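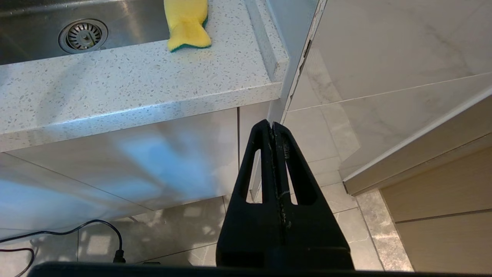 **Kitchen walk-through, Flimetti building, shared kitchen on the second floor**
Checked by: Rongrong Zou
Copy to: Jinlong Lei
Month: April
Marks used: OK / Fix / Watch

Jinlong, I had such a good time with this one! The kitchen is in lovely shape for a room that gets this much use, and most of what follows is small. I've put my comments under each line, so skim the marks first and read the rest with your coffee.

## Sink and drain

- [x] **Drain strainer in place – OK**
 Round metal one, seated in the bottom of the basin. I lifted it, rinsed underneath and put it back. Very little caught in it, so someone is emptying it. Thank you, whoever you are!
- [x] **Basin drains freely – OK**
 Filled it a third of the way and pulled the stopper. Gone in no time.
- [x] **No drips under the sink – OK**
 Dry paper towel left under the trap for 2 hours, still dry when I came back. The new Bae washer is doing its job.
- [ ] **Sponge stored so it can dry – Watch**
 I love the fish sponge, tail and all, and I'm not asking anyone to part with it. It does sit flat on the counter to the right of the sink, though, and a flat sponge stays damp on one side. Could we get a little rack? Jadden has wire ones in their catalog.

## Countertop

- [x] **Surface free of cracks and chips – OK**
 Went along the front edge with my fingertips. The speckled quartz hides crumbs beautifully, so please wipe it even when it looks clean.
- [x] **Hot pan mats available – OK**
 In the drawer by the stove.
- [ ] **Seal between counter and wall – Watch**
 Holding up, but I'd like to see it again next time, mostly at the right end. See the next section.

## Walls

- [ ] **Corners and edges sound – Fix**
 My one real complaint. The white wall edge at the end of the countertop is chipped and cracked, with dark lines running up it. Loose bits could end up on the counter where people make lunch. Please scrape back whatever is loose, fill it, and fit a corner guard before repainting. Sarnik quoted 198 for the whole job, paint included, and our limit without a second signature is 300, so you can approve it yourself.
- [x] **Outlet covers tight – OK**

## Lower cabinets and floor

- [x] **Doors open and close without rubbing – OK**
 Every white door swings nicely. Big improvement on last time, when two of them were scraping!
- [x] **Door fronts wiped – OK**
 Glossy enough to show the light in them.
- [x] **Toe-kick panel fixed firmly – OK**
 Pushed along the whole length with my foot. No wobble.
- [x] **Cleaning products labeled and capped – OK**
- [x] **Floor clear of trip hazards – Fix**

## To do

| Item | Who | Mark |
|---|---|---|
| Repair wall edge, fit corner guard | Jinlong, with Sarnik | Fix |
| Order sponge rack | Rongrong | Watch |
| Look at counter seal again | Rongrong | Watch |

That makes 3 items open. I'll come by again once the filler has cured – text me when it's ready for paint and I'll check the seal on the same visit.

R. Zou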